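드루르키크 맥주 동호인 협의회 게시판
분류: 행사 운영 / 시음회 및 축제
제목: 5월 완덤 수제맥주 축제 시음권 운영 방식 변경에 관한 의견 수렴

작성자: 운영간사
안녕하십니까. 협의회 행사운영부입니다. 5월에 열리는 완덤 수제맥주 축제와 관련하여 시음권 운영 방식을 변경하고자 회원 여러분의 의견을 구합니다. 지난 축제에서는 입장권 한 장에 시음권 열 장을 묶어 배부하였으나, 인기 양조장 앞의 대기 줄이 길어지고 사용하지 않은 시음권의 환불 문의가 폐장 후까지 이어졌습니다. 이에 올해는 입장권에 시음권 4장만 포함하고, 추가 시음권은 현장에서 낱장으로 판매하는 안을 검토하고 있습니다. 세부 내용은 아래 게시하는 안내문을 참고하여 주시기 바랍니다.

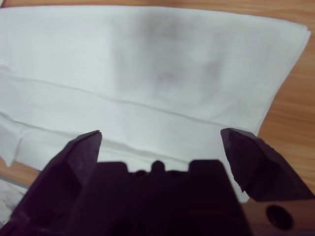 글 메나카 리야나게 (Menaka Liyanage) | 행사운영부 | 조회 1,000

1. 입장 정원
회차별 입장 정원은 200명으로 합니다. 오후 회차와 저녁 회차를 분리하여 운영하며, 회차 사이에는 잔 회수와 통로 정리를 위한 시간을 둡니다. 오후 회차 입장권으로 저녁 회차에 입장하실 수 없습니다.

2. 시음권
입장권에 포함된 시음권 4장은 참가 양조장 어디에서나 사용하실 수 있습니다. 다만 배럴 숙성 제품과 한정 출하 제품은 한 잔에 시음권 2장을 받습니다. 대상 제품은 각 양조장이 개장 전에 부스 앞에 게시하도록 하겠습니다.

3. 시음잔
시음잔은 입장 시 한 개씩 배부하며, 분실하신 경우 안내소에서 추가로 구입하셔야 합니다. 개인 잔의 사용은 허용하지 않습니다. 제공량의 기준선을 통일하기 위한 조치이오니 협조를 부탁드립니다.

의견은 수요일 오후 6시까지 이 글에 답글로 남겨 주십시오.

답글 1
작성자: 홉향기
공지 잘 읽었습니다. 정원을 회차별로 나누는 방안에는 찬성합니다. 그러나 시음권 4장은 지나치게 적다고 판단됩니다. 한정 제품을 두 잔 시음하면 포함된 시음권이 모두 소진됩니다. 입장료를 그대로 유지하면서 시음권만 줄인다면 사실상의 가격 인상이므로, 이 점을 공지에 분명히 밝혀 주시기 바랍니다.

답글 2
작성자: rangi_merrick
랑이 메릭입니다. 홉향기 님의 의견에 일부 동의하나 결론은 다릅니다. 지난 축제에서 저는 저녁 시간대에 바튼 양조장 부스의 질서 안내를 맡았습니다. 폐장이 가까워지자 남은 시음권을 한꺼번에 쓰려는 분들이 몰렸고, 부스에서는 맥주에 대한 설명을 거의 하지 못하였습니다. 포함 수량을 줄이는 것은 안전과 시음의 질이라는 양 측면에서 타당합니다. 입장료 조정 여부는 별도로 논의할 사안입니다.

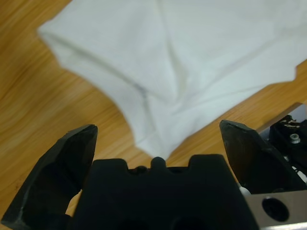 답글 3: 입장료 및 환불 기준에 관한 질의
작성자: 보리밭
두 가지를 질의드립니다.
첫째, 입장료가 지난 축제와 동일한지 확인을 요청합니다. 안내문에는 금액이 기재되어 있지 않습니다.
둘째, 낱장으로 구입한 시음권의 환불 기준이 없습니다. 특정 양조장의 제품이 조기에 소진된 경우에도 환불이 되지 않는다면 민원이 발생할 것으로 예상됩니다. 지난 축제에서 피게이레두 양조장의 사워 에일이 개장 직후 품절되었는데, 그 제품 하나를 보고 오신 분들이 적지 않았습니다.

답글 4
작성자: 운영간사
보리밭 님의 질의에 답변드립니다. 입장료는 지난 축제보다 인하할 예정이며, 금액은 양조장 측과의 협의가 끝나는 대로 공지하겠습니다. 낱장 시음권은 안내소에서 폐장 30분 전까지 환불해 드리는 방향으로 검토 중입니다. 입장권에 포함된 시음권은 환불 대상이 아닙니다. 안내문에 금액을 누락한 점은 홉향기 님의 지적과 함께 수정 공지에 반영하겠습니다.

답글 5
작성자: 홉향기
답변에 감사드립니다. 입장료가 인하된다면 저의 이의는 상당 부분 해소됩니다. 다만 한정 제품에 시음권 2장을 받는 규정에는 여전히 반대합니다. 무엇을 한정 제품으로 볼 것인지를 양조장의 자율에 맡기면, 부스마다 기준이 달라질 수밖에 없습니다. 평소 상시 판매하는 제품에 이름만 바꾸어 붙이는 사례를 다른 축제에서 본 적이 있습니다. 협의회가 사전에 목록을 제출받아 확인하고, 그 목록을 입장권 예매 화면에도 게시할 것을 건의드립니다.
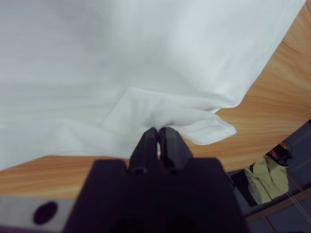

아울러 목록에는 제품명과 도수, 회차별 준비 수량을 함께 기재해 주시기 바랍니다. 준비 수량을 알 수 있다면 관람객이 동선을 미리 정할 수 있고, 개장 직후의 혼잡도 줄어들 것입니다.

답글 6
작성자: rangi_merrick
준비 수량의 공개에는 반대합니다. 소규모 양조장은 축제 직전까지 케그 수를 확정하지 못하는 경우가 많습니다. 공개된 수량과 실제 수량이 다르면 현장에서 항의를 받는 쪽은 부스 담당자입니다. 제품명과 도수까지만 공개하는 것이 적절합니다. 목록을 사전에 제출받는 안에는 찬성합니다.

답글 7
작성자: 맥아창고
개인 잔의 사용 금지에 대해서도 의견을 드립니다. 기준선을 통일한다는 취지는 이해합니다. 그러나 지난 축제에서 받은 공식 시음잔을 보관하고 있는 회원이 많습니다. 용량과 기준선이 동일하다면 지참을 허용하고, 그만큼 입장료를 할인해 주실 수 있는지 문의드립니다. 세척 설비를 부스 뒤편이 아닌 통로 쪽에 설치해 달라는 요청도 함께 드립니다. 지난번에는 위치를 찾지 못하여 흑맥주를 마신 잔에 그대로 필스너를 받은 분이 여럿 계셨습니다.

답글 8
작성자: 보리밭
맥아창고 님의 세척대 의견에 동의합니다. 잔 지참에 따른 할인은 입장 창구에서 잔을 일일이 확인해야 하므로 대기 시간이 늘어날 우려가 있습니다. 시행한다면 창구를 따로 두어야 할 것입니다.

답글 9
작성자: 운영간사
여러 의견에 감사드립니다. 한정 제품 목록은 협의회가 사전에 제출받아 제품명과 도수를 공개하는 것으로 정리하겠습니다. 준비 수량은 공개하지 않되, 품절된 제품은 안내소 게시판에 표시하겠습니다. 세척대는 통로 쪽에 배치하도록 행사장 측에 요청하였습니다. 공식 시음잔의 지참 허용 여부는 아직 결정되지 않았으며, 수요일 마감 시각까지 의견을 더 받겠습니다.

답글 10
작성자: 맥아창고
확인하였습니다. 잔의 용량은 지난 축제의 것과 동일한지요?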